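About Drornach Dry Goods

Drornach sells dried beans, lentils, peas and whole grains by weight. The shop is in Preston, on the ground floor of a former hardware store, and the packing room is behind it. We carry 61 kinds of dry goods and send out about 3000 bags a year, most of them to homes and small restaurants.

Tala Nimri and Danuta Zawadzka started the business with three sacks of beans and a borrowed counter. Tala does the buying. Danuta runs the packing room and answers the phone until 4 p.m.

What we sell

Red beans are our steadiest item, small ones for sweet paste and rice, larger ones for stews. We also keep white beans, split peas, barley, millet and buckwheat. New crop usually arrives in October, and the shelf label changes when it does. Older stock is marked down and sold first - it needs a longer soak but cooks fine.

How we weigh

Our standard small bag is 200 grams. The empty bowl goes on the scale, the scale is set to zero, and beans are added until the weight is right. Anything left over goes back in its own container. Stones and broken beans are picked out by hand before a batch is weighed.

Larger orders are packed in paper sacks from Cieślak and shipped with Atex. Local customers can pick up at the side door. If you bring your own jar, we weigh it empty first and write the figure on the lid.

Small red beans, a bowl and the kitchen scale:

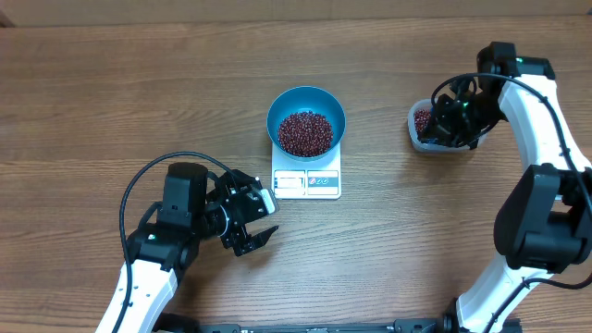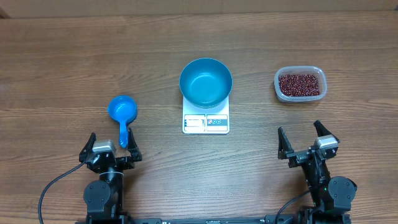

Danuta says the question she gets most on the phone is whether small red beans have to be soaked overnight, and her answer is that they can go straight into the pot if you have an hour and a half. She does soak them herself in winter - the stove is on less that way.

Orders placed before noon are packed the same day.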